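2020年10月27日 更新

# かばんの中身、主に紙

読書会「Prukevlow」の持ち物ページです。毎回の課題本については別のページに立派な感想が並んでいますので、文学の話を期待された方はそちらへどうぞ。こちらで扱うのは、本がどうやって会場まで運ばれ、どんな姿で家に帰るかという、文学史がまるごと無視してきた部分です。

写真は少なめ、文章は多めです。ギャラリーを名乗っていいのか、という問い合わせは8月に一度いただきました。検討中です。

## 入れる順番

大きい本から先に、背中側へ。文庫はその手前。ノートは最後。これが当会の公式見解で、守っている人を見たことがありません。

私の場合、まずノートを入れます。忘れると困るからです。次に財布と鍵。そこでようやく本のことを思い出し、ノートの上に押し込みます。ノートの角は毎回きれいに折れ、会場に着くころには三角形の耳が生えています。

Abbas Parsaさんは本を布で包んでから入れます。風呂敷のような四角い布で、結び目の位置まで決まっているそうです。到着して布をほどくまでにだいぶかかるので、最初の発言者になることはまずありません。あれは作戦だと私は踏んでいます。

## 重さについて

課題本が334ページと発表された月、参加者の半分は電子版に逃げました。残りの半分は紙で来て、肩の話ばかりしていました。感想戦の議事録には、主人公の名前より「肩甲骨」のほうが多く出てきます。

ページ数のわりに軽い本もあれば、薄いくせに妙に重い本もあります。紙の種類の違いだと書店Hladunの店主に教わりました。教わったあとで、重いほうを買いました。店主の説明がよかったのか悪かったのか、いまだに判断がつきません。

なお、重い本は背中に近い側へ入れると楽になる、と登山の好きな人は必ず言います。言われたとおりにしたところ、本の角が背骨に当たりました。登山の好きな人は、もう少し下のほうに入れるのだと言い足しました。先に言ってほしかったです。

## ポケットの使い道

外側のポケットは、いちばんよく使うものを入れる場所ということになっています。私のポケットに入っているのは、去年のレシートと、キャップだけになったペンと、会場のある喫茶店Skendedoの砂糖が二つです。よく使うどころか、何に使うのか説明もできません。

新しいかばんを買うたび、今度こそポケットを役割で分けようと思います。ペンはここ、しおりはここ。三日は続きます。四日目にしおりがペンの側から見つかり、それで制度は終わります。

しおりの話が出たついでに。会で配った紙のしおりは、集計によれば11枚のうち2枚が現存しています。集計したのは私で、きっかけは自分の分をなくしたことでした。現存する2枚はどちらもParsaさんが持っています。なぜ2枚なのかは聞いていません。

## 表紙の傷み方

かばんの中で本は回ります。まっすぐ入れたはずの本が、着いたときには斜めになり、一冊はうつぶせ、一冊は逆さまで、表紙のあいだにイヤホンのコードがはさまっている。歩いた距離はたかが知れているのに、洗濯機から出てきたような配置です。

黒い表紙は指紋が目立ち、白い表紙はかばんの内側の色を吸います。中間の色なら安全かというと、中間の色はかばんの底で見失います。茶色い本を一冊、まる一週間なくしたと思い込んでいた人がいました。私です。底板だと思っていました。

カバーをかければいいという意見はもっともです。ただ、カバーをかけると全部が同じ本に見え、違う本を持って会に出ることになります。これも一度ありました。その日の私の発言は、みなさんに「新しい読み方だ」と受け取っていただきました。訂正はしていません。

## 机に出すとき

会の始まる前に、全員がいったん荷物を机に出します。規則でそう決まっているわけでもないのに、誰か一人がかばんを開けると、つられて全員が開ける。机の上はたちまち本とノートと、そのどちらでもないもので埋まります。

かばんを机に載せるか床に置くかは、派閥が分かれるところです。床派は衛生を軽んじ、載せる派は隣の人の領土を軽んじます。私は椅子の背に掛ける派で、掛けた椅子ごと後ろに倒したことがあるため、発言権がありません。

色の明るいかばんには、ひとつ大きな利点があります。帰り際に取り違えられないことです。会の荷物置き場は黒と紺ばかりで、暗いところで見ると全部が同じ一頭の動物に見えます。ピンクのリュックを一つ混ぜておくと、そこを起点に「その左」「その右の奥」と説明ができて、たいへん助かります。本人は目印にされて迷惑だと思いますが。

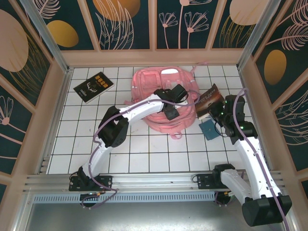

それで、出したものをまたどうやって入れ直すか、という話になります。来るときに入っていたのだから帰りも入るはずだ、と誰もが考え、帰りには必ず一冊あふれます。本を買い足していないのに、です。途中で交換会が始まり、貸した本より借りた本のほうが厚いというのが真相に近いのですが、当人たちは「かばんが縮んだ」と言い張ります。

あふれた一冊は手に持って帰ります。手に持った本というのは、電車で読むつもりになるものです。座れたためしはありますが、読めたためしはありません。

## 小さいノートの問題

課題本の感想を書くためのノートは、みなさん小型を選びます。かさばらないし、かわいいし、続きそうな気がする。続きません。文具棚Girnusで買った私の一冊は、最初の8ページが丁寧な字の感想、その先は買い物のメモで、いちばん後ろにはなぜか他人の筆跡でスープの作り方が書いてあります。

小さいノートの最大の欠点は、大きい本の下に隠れることです。青緑のような目立つ色を選んでも、上に一冊載れば同じことです。「ノートがない」と騒いでいる人がいたら、まずその人の本を持ち上げてみてください。たいていあります。持ち上げた人は感謝されず、騒いだ人は「さっき見たときはなかった」と言います。

スープは作ってみました。塩の量が書いていませんでした。

## ファスナーと、その周辺

閉まらないかばんを閉める方法について、会では三通りの流儀が確認されています。膝で押さえる、息を止める、あきらめて開けたまま帰る。雨の日は前の二つを推奨します。

紐が余る問題もあります。リュックの肩紐は長さを調節すると端が余り、余った端は改札でも喫茶店の椅子でも、引っかかれるところには律儀に引っかかります。輪ゴムで束ねるといいと聞いて束ねたところ、輪ゴムが切れて味噌汁に入りました。昼食の場所については各自でご判断ください。

タグは切る派と残す派がいます。残す派の主張は「洗い方が書いてある」で、そのとおり洗ったという人にはまだ会っていません。

## 次回の持ち物

課題本、筆記用具、飲み物代。ノートは自由です。どうせ本の下にあります。

前回、会場に黒い折りたたみ傘が残っていました。Skendedoのレジ横で預かってもらっています。心当たりのある方は色と形を言えば受け取れますが、黒い折りたたみ傘です、以外に言いようがないと思いますので、自分のだという顔で行ってください。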